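Tenell Printmaking Group forum > Meetings and sessions
Topic: Moving the open press night to the Grernel building

Posted by valeriano_m
The lease on the Joly Street room ends in June and we have to decide where open press night goes after that. The Grernel building has offered us the back studio on the second floor. It has a sink, a freight elevator and space for both presses. Rent would go up by 200 a month. If the same people keep coming, that means 9 dollars a session where we now pay 7.

I would like to hear from people before I answer them. Please say if you would keep coming at the new price, and if the location works for you.

Valeriano Miranda

Posted by inkyelba
I would come. The sink at Joly Street drains so slowly that I take my rollers home to clean. Parking is my only question. Is the lot behind Grernel open in the evening or is it permit only?

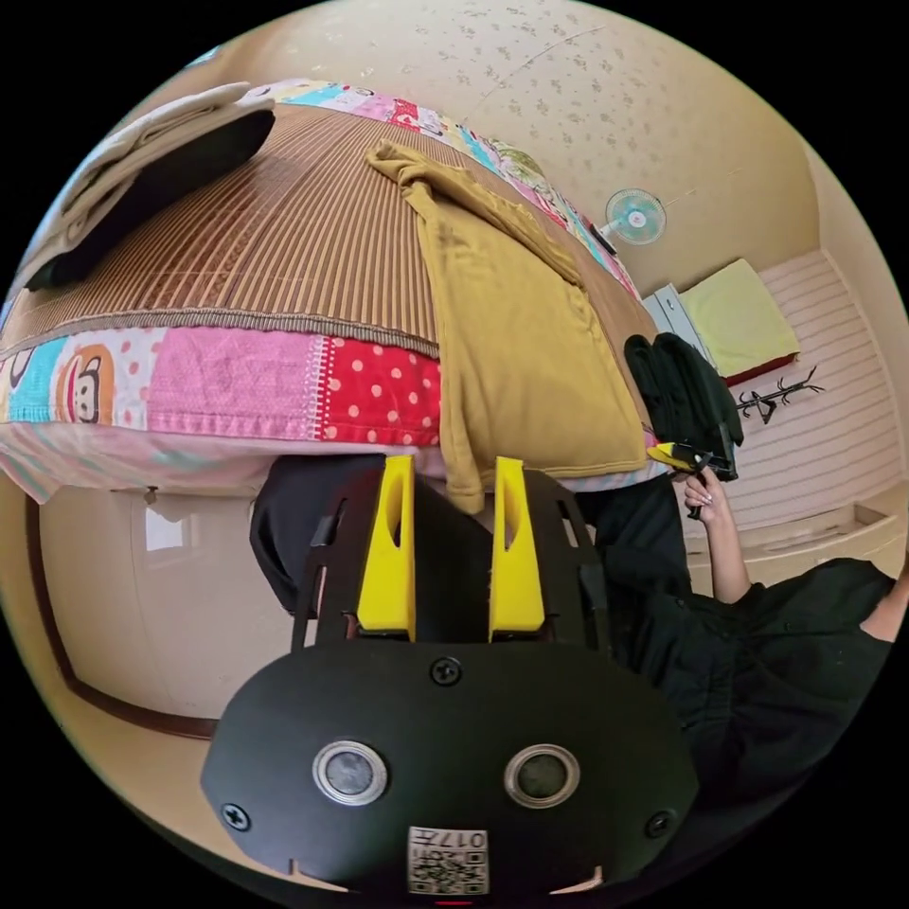

Tanko Okeke: Permit only until 6, then open to anyone. I went over to check. My problem is the start time. If we have to be out by 9 like the other groups in that building, we lose the last hour, and that is when I do most of my printing. Paying more for a shorter night is a bad deal.

Posted by valeriano_m
The 9 o'clock rule is for the first floor. I asked about the second floor and was told we could stay later if one of us signs for the key. I don't have it in writing yet.

Posted by tanko_o
Then please get it in writing before anyone signs anything. We were told the same kind of thing about the storage closet at Joly Street and ended up carrying paper up and down the stairs for a year.

Posted by nelida_p
I don't agree that it's a bad deal. At Joly Street we get one press going properly and a line of people waiting for it. If the second press can be set up and left up, I will get more done in three hours than I do now in four.

What I don't want is to lose the students. A couple of them already skip weeks to save money. Could we keep 7 for students and charge the rest of us a bit more?

Posted by inkyelba
Fine with me.

Posted by tanko_o
Fine with me too, but put a number on "a bit more" first.
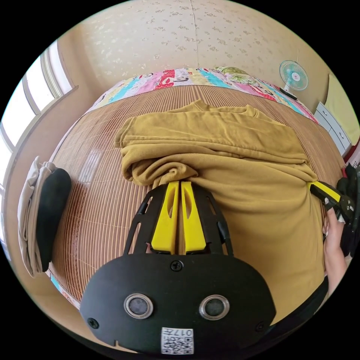
Tenell Printmaking Group, Relief and Intaglio Section

Posted by efthymia
Reading this from the Groken side of town, so the move adds two bus changes for me. I would probably drop to every other week. I'm not asking anyone to plan around that, but there are three of us who ride over together and it should be part of the count.

Has anybody asked the library annex? They had a ground floor room with a concrete floor last year.

Posted by valeriano_m
I did ask. They won't allow solvents of any kind, including the low odor ones, and they want the room cleared every night. We can't move an etching press every night.

Posted by nelida_p
Also the annex has no ventilation to speak of. I taught a linocut class there and we had the door propped open with a stack of chairs.

Posted by efthymia
OK, that rules it out. If we go to Grernel, could the start move up by half an hour? Then we could catch the earlier bus home.

Posted by tanko_o
Not for me. I get off work at 6.

Posted by valeriano_m
People could come in early to set up and soak paper, with printing starting at the usual time. I'll ask if the key can be picked up before 6, and I'll ask for the late hours in writing in the same email. I'll post the answer in this thread when I get it.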